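So the basket is in the sim now, and I've spent most of December arguing with it. Our planner (we call it Hunden, don't ask) loves anything with flat sides. Give it a coiled wall that slopes inward and it starts proposing grasps I wouldn't try with my own hands!

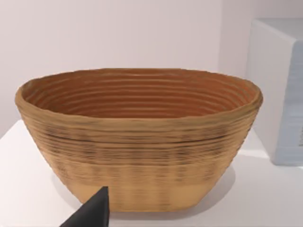
The new basket in Fikre, seen past one gripper finger.

My first guess was the collision mesh. Drita Vlachou took one look and said no, check the normals – all those little coil ridges were throwing the approach angles off. I smoothed the normals for the grasp sampler only and left the render alone. Out of 284 candidates I used to keep 11 after filtering, which is pitiful. I haven't rerun the full set yet, but the short test looks a lot saner.

Next up is the rim. I want a pinch on that thick rounded lip, with the wrist tilted 30 degrees, and I still have to write the cost term for it.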